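4.2 Recording a demonstration with the hand-held grippers

1. Switch on both grippers and check for a green light on each.
2. Take one gripper in each hand. Keep the patterned faces of the cubes uncovered.
3. Press Record on the Toltora base unit and wait 5 seconds before moving. 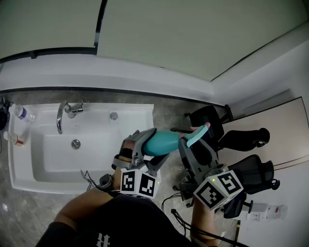 Page 70

4. Close the fingers on the object and carry out the task at an even speed. For bottle-shaped items, both grippers may hold the object at once.
5. Release the object, lower the grippers and press Stop.

Note: A recording holds up to 1000 frames. Longer tasks must be split – see section 4.4.

Caution: Keep cables clear of the feet and of any water. Do not rinse the grippers.

Griltavura Support, Lutumbridge – extension 1428 | © Griltavura | Back to top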